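The Bread Basket

Hajnalka Vass had 54 chairs, seven long tables and one basket, and it was the basket her aunt wanted to talk about.

"It goes in the middle," said Esperanza. "Not on the side table. In the middle, where people can reach."

"There are seven tables," said Hajnalka.

"Then it goes on mine."

It was the Saturday before the supper. The hall on Ostik Street smelled of floor wax. Esperanza Bellamy was not really her aunt. She had lived upstairs from Hajnalka's mother for most of Hajnalka's life and had picked up the title along the way. She sat on one of the chairs with her coat still on and gave orders.

The basket had come from Brisisano, the restaurant on the corner, when it closed. Esperanza had waited tables there and then run the front, and on the last night the owner told the staff to take what they wanted. The cook took the knives. Priya Nguyen-Tran took the coffee machine, which needed two people and a van. Esperanza took a bread basket. It was dark brown, with a twisted edge, and it had not been expensive when it was new.

"You could have had the mirror," Priya told her at the time.

"Where would I put a mirror?"

So the basket had gone upstairs, and for years it held mail, then gloves, then the cat. Now the cat was gone and Esperanza wanted it used for bread again.

Hajnalka took it home that evening and washed it in the bathtub. She used dish soap and an old toothbrush. Crumbs came out of the rim, and a paper clip, and a good deal of gray fur. She rinsed it until the water ran clear and stood it on end by the radiator. Then she called Noemi Obi about the rolls.

Noemi had the bakery. She had agreed to 200 rolls at cost, and she had begun to regret it.

"Long ones or round ones?" Noemi asked.

"What's easier?"

"Round."

"Esperanza said long."

"Then why did you ask me what's easier?"

Hajnalka said she was sorry. Noemi said long was fine. She said she would bring one over in the morning so they could see how it sat in the basket, and if it looked wrong she was making round ones and Esperanza could take it up with her.

She came at seven with the roll in a paper bag. It was still dark out. Hajnalka had cleared the kitchen table, and the basket was on it. Noemi put the roll in straight, then at an angle. She pushed it to one side and looked at the space that was left.

"You'll get six in there," she said. "Maybe eight if you stack them. That's one table."

"It's only for her table. The others get plates."

"And people won't mind?"

"They know her," said Hajnalka.

Noemi took the roll out and set it down beside the basket. She stood with her arms folded. At Brisisano, she said, there had been a basket like this on every table, and a boy came by with more before you could ask. She had gone there with her father on his paydays. They ordered one pasta between them and ate bread until they couldn't move. She thought the tall woman at the front must have noticed. The basket always came back full.

"That was Esperanza," said Hajnalka.

"I know it was. Why do you think I said long was fine?"

She put the roll back in the basket and went to open the shop.

The supper started at six on Sunday, an hour after the chairs were out. Nawal Helmy had made the soup in two pots she had borrowed from the school. Priya brought the coffee machine, with her son on the other end of it. Esperanza wore her green dress and sat at the middle table. She moved the basket twice, once toward the door and once back. Each time it got down to the last roll she lifted it over her head without turning around, and Hajnalka came and took it to be filled.

They took in 337 dollars for the roof. The roof needed a lot more than that. Nawal said it was a start, and began washing the pots.

When the tables had been folded, Hajnalka found Esperanza in the hallway with her coat on and the basket over her arm. There was one roll left in it.

"For breakfast," said Esperanza.

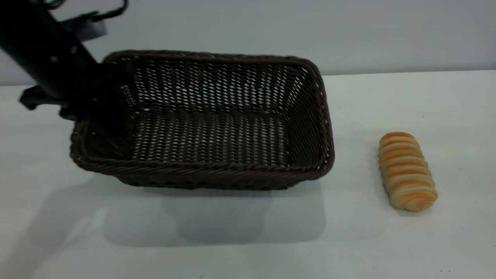
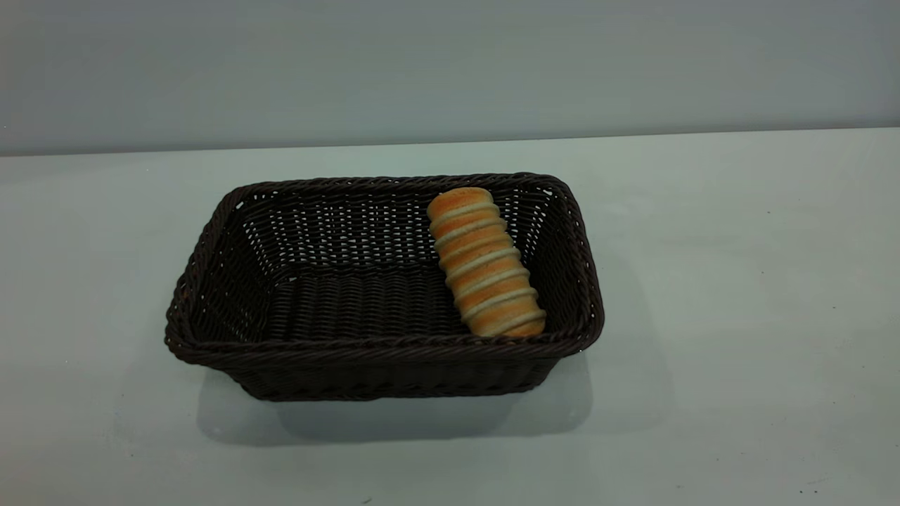
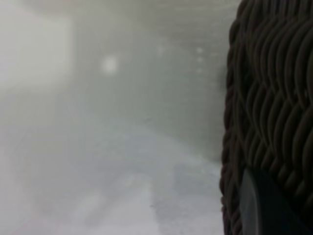
Can a basket like Esperanza's be washed with soap and water?

If it is a synthetic weave, it can. Use warm water, a little dish soap and a soft brush, rinse it well and let it dry all the way through before bread goes in. Natural wicker should only be wiped with a damp cloth, and it helps to line it with a clean napkin so the crumbs stay out of the weave.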